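Chapter 6

Comparing End Effectors and Controllers in Simulation

6.1 Purpose of this chapter

The preceding chapters treated the gripper, the arm and the controller as separate subjects, each with its own model and its own sources of error. A working engineer rarely meets them that way. A purchasing decision, a lab upgrade or a change of control software involves the whole chain from the commanded pose to the contact between finger and object, and a difference measured at the end of that chain may originate anywhere along it. The present chapter sets out a method for comparing two configurations so that a measured difference can be traced to its cause.

The running case is the Fanelness trial, in which a two-fingered parallel gripper was tested under two controllers. The first, Stillo, is a joint-space position controller with a fixed trajectory generator. The second, Sengar, is a Cartesian impedance controller with adjustable stiffness along each axis. Both drove the same arm model, with the same gripper, in the same simulator. The complete trial ran to 1,824 grasp attempts. Students should have the log file open while reading Sections 6.3 and 6.4; the column headings are listed in Appendix C.

By the end of the chapter the reader should be able to

define a comparison in which one factor is varied and the remainder are held fixed;

select a viewpoint suited to each phase of a reach and grasp;

separate approach error from closure error in a trial log;

state the limits of a result obtained wholly in simulation.

6.2 The workspace and the head view

A comparison trial needs a workspace that is awkward enough to expose differences. A bare plane with one cube at its centre favours every controller equally and discriminates between none of them. In the Fanelness trial the rooms were furnished, the objects varied in size and outline, and large items were permitted to stand close to the target. The planner therefore had to route the arm past obstacles, and the camera had to cope with partial occlusion.

The head view is used before the reach begins. It gives the operator or the perception module both arms, the near edge of the work surface and the space beyond it. In the rendered room used for this chapter, the torso and both grippers lie in the lower part of the head view, and a large monitor on a low desk stands directly ahead of the left arm. An approach by that arm must be planned around the monitor before any question of finger placement arises. 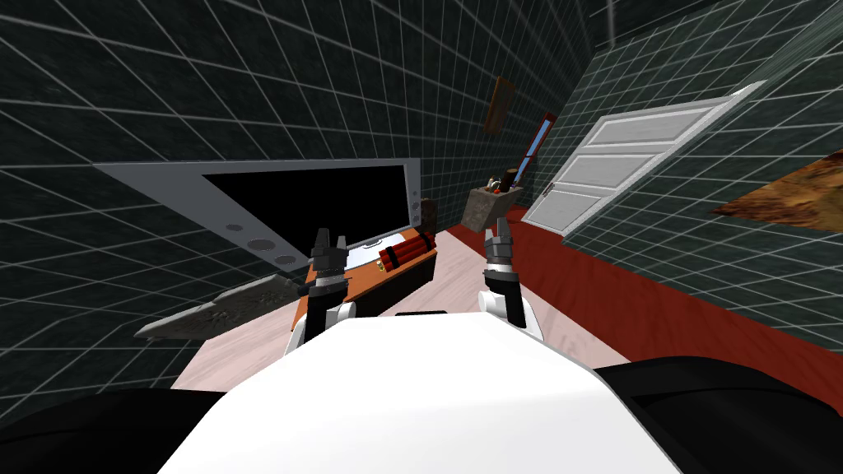
Nuvedness, commenting on the draft of this section, objected that a head view flatters the controller, as an error of several millimetres at the fingertip is too small to resolve at that distance, and asked that no success rate be reported from it alone. The objection is accepted. Throughout this chapter the head view is used to classify gross outcomes only: the arm reached the work surface, the arm contacted an obstacle, or the arm stopped short. Fingertip error is taken from the simulator state and checked against the wrist view described in Section 6.4.

6.3 Fixing the conditions

Three groups of conditions must be held constant before two controllers can be compared.

The first group is geometric. Object poses, furniture poses and the starting configuration of the arm are stored as a seed and reloaded for each controller. Paired trials from one seed are compared with one another. They are not pooled with trials from other seeds until the paired differences have been computed. Pooling at an earlier stage discards most of the statistical power of the design and is the error most commonly found in student reports.

The second group is physical. Friction coefficients, contact stiffness and the integration step belong to the simulator and must not be retuned between controllers. An impedance controller is sensitive to contact stiffness in a way that a position controller is not, and there is a standing temptation to adjust the contact model until the impedance controller behaves well. If the contact model must be changed, both sets of trials are to be rerun.

The third group is procedural. The time limit, the definition of a grasp and the number of permitted retries are set down before the first trial. In the Fanelness trial each seed was run with a limit of 50 seconds and no more than 2 attempts per object. A grasp was counted when both fingers were in contact with the object and the object had cleared its support.

Controller gains require separate mention. It is not a fair comparison to run one controller at its default gains and the other after a week of tuning. Each should receive the same tuning budget, expressed in trials, and the seeds used for tuning must be excluded from the comparison.

6.4 The wrist view and the approach phase

Once the gripper is near the target the head view loses its value, as the arm itself may cover the object. The wrist view takes over. Its chief merit is that both fingers remain visible at fixed positions, so that the offset between the object and the midline of the gripper can be read directly in the camera's own coordinates.

A crowded approach is the most informative case. Consider a candle in a yellow holder, with a large red tambourine on one side and a curved white panel on the other. The candle and holder appear in the gap between the two fingers, slightly above the tips as viewed. The right fingertip appears just below one of the black jingles of the tambourine, and the left finger lies beside the dark rim of the panel. A lateral error in either direction consumes clearance that is needed for the approach, and a controller that overshoots on deceleration will be penalized where on an open table it would pass unnoticed.

Two quantities are logged at this point. Approach error is the lateral distance from the gripper midline to the object axis at the instant the close command is issued. Closure error is the displacement of the object between first contact and full closure. Stillo and Sengar are to be compared on each quantity separately. Compliance can reduce the second while leaving the first unchanged, and a single combined score would conceal the distinction. 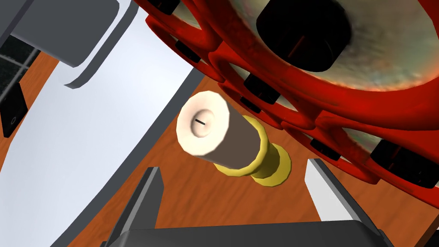 6.5 Preliminary exercises

Load the first paired seed and replay it under both controllers. Record the approach error for each and sketch the two fingertip paths on common axes.

Repeat the replay with the lateral stiffness of Sengar halved. State which of the two logged quantities changes, and explain the result using the impedance model of Chapter 5.

Propose a rule for switching from the head view to the wrist view during a reach. The rule should depend only on quantities available to the controller at run time.

Identify one conclusion about the gripper that could not be carried over to hardware without further testing, and describe the bench test you would require.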